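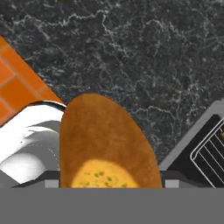

仿真厨房，腕部视角，夹爪停在那块棕色东西两侧。

十一月，晚上，窗外下雨，办公室暖气只热一半。

今天一整天都耗在这块面包上。说它是面包，是我的叫法，Rocío坚持叫它“棕色物体”，因为她认为在查清模型库之前，谁也没资格给它定性。它一头圆圆地指着大理石台面，另一头有一摊黄的，上面撒着绿点，像汤又像馅。我看了一上午，看饿了，中午去楼下吃了碗汤，味道一般。

事情是这样的：Ballimero的新抓取策略，昨晚挂着跑了359个回合，早上一看成功率，漂亮得不像我们写的。Harpreet在群里发了个鼓掌的表情，还说要写进给Plerkdale那边的月报。我当时也鼓了掌，这一点必须记下来，免得以后赖账。

十点多，Apolinar随手点开一个回合来看，看完把椅子转过来问我：“手指合上了吗？”我说合上了，日志里写着合上了。他说你来看。于是我去看。夹爪下到位，两根手指一左一右架在棕色东西旁边，然后手臂抬起来，东西跟着抬起来，手指从头到尾没有碰到它。它就那么飘着，很有尊严地飘到了目标位置，任务判定成功。

我们四个人围着一块会飘的面包站了好一会儿。Dulce说她奶奶要是看见了得去请神父。

接下来是惯常的互相甩锅环节。我先怀疑碰撞体，把碰撞网格显示打开，果然比外形胖了一圈，手指撞在一层看不见的壳上。这能解释手指为什么合不拢，解释不了它为什么能飘。Rocío怀疑摩擦系数，改了三遍，它飘得一样稳。Apolinar怀疑我，理由是上周最后一个提交是我的。这个理由不太礼貌，后来证明也不太错。

下午翻到接触判定那一段，找到了。我为了让早期训练快一点，加过一个“辅助抓取”：两指进入一定范围，物体就直接绑到夹爪上。本该在第3251步以后自动关掉，结果恢复存档的时候步数清零，从头数起，每个回合都有资格享受辅助。注释是我自己写的，写得还挺得意：“临时，记得删。”日期就不抄了，丢人。

胖出来的壳是另一个毛病，Dulce认领了，说是导入时凸包简化得太狠。两个毛病凑在一起，配合得天衣无缝：壳挡着手指，辅助把东西绑上，日志照报“闭合”，因为日志报的是指令，压根没去读手指的实际位置。我们平时写代码要是有这么默契就好了。

改完重跑，关掉辅助，换上瘦一点的碰撞体。前13个回合全部失败。有一回把东西推进了左边的白水槽，有一回把它顶到右边那台灰色电器上，跟里面的金属架子卡在一起，抖得像过电，物理引擎算到最后把它弹出了厨房。Rocío把那段录屏存了，文件名叫“升天”。我觉得她今天过得比我愉快。

给Harpreet打电话说月报的事，他沉默了一阵，问能不能写“成功率有所回调”。我说从那个数回调到零，用“有所”恐怕不够。他说那你来写。于是月报归我了，明早交。

比较让人后背发凉的是真机。Zamudio那边的Yatziri本来约好这周把权重拿去，在真手臂上试。真手臂可没有辅助抓取这回事，手指会照着学来的习惯，松松地架在东西两边，然后满怀信心地抬起来，去放一块根本没拿着的面包。要是换成一只杯子呢，或者手臂边上站着人呢。我给她发了消息，让她先别加载，旧的那份也一起停用，她回了个“收到，已经锁了”，后面跟着一个面包的表情。Apolinar肯定跟她说过了。

待办：日志改成读关节实际开度；恢复存档时把步数一起带回来；成功判定加一条，两指必须都有接触力；每次夜跑抽几个回合用眼睛看。最后这条是Apolinar加的，他还把我的名字写在后面。

从Drorkotdale回家的末班车没赶上，走回来的，鞋湿透了。冰箱里只剩半条面包，没吃。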